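Guides > Kitchen > Cleaning

How to clean plastic colanders and bowls
By the Parnbridge Kitchen Desk
Last updated 2024-12-08

Plastic colanders pick up a dull film from starch and hard water. The holes clog first, and a quick rinse under the tap won't shift it. Allow 43 minutes for the whole job, 30 of them for soaking.

Fill the sink with warm water, deep enough to cover the colander. Add a good squirt of dishwashing liquid and 5 tablespoons of bicarb soda. Put bowls in the same water, open side up so they don't trap air.

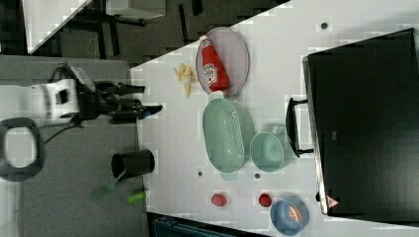 Mint-green colander basket and a smaller round bowl in the same colour.

After the soak, work an old toothbrush over the base from the outside, then turn the colander over and do the inside. Go around the rim last – grease tends to sit under the lip. Steel wool will scratch the plastic, so leave it in the cupboard.

For chalky marks, mix 660 mL of water with a cup of white vinegar and pour it slowly through the holes. Use fresh water for this step, as vinegar and bicarb cancel each other out. Rinse well.

Tomato stains are slower to go. Rub in a paste of bicarb and water, leave it overnight and wash it off in the morning. A sunny windowsill also fades them, and in January one afternoon is usually enough.

Dry everything on a rack before stacking.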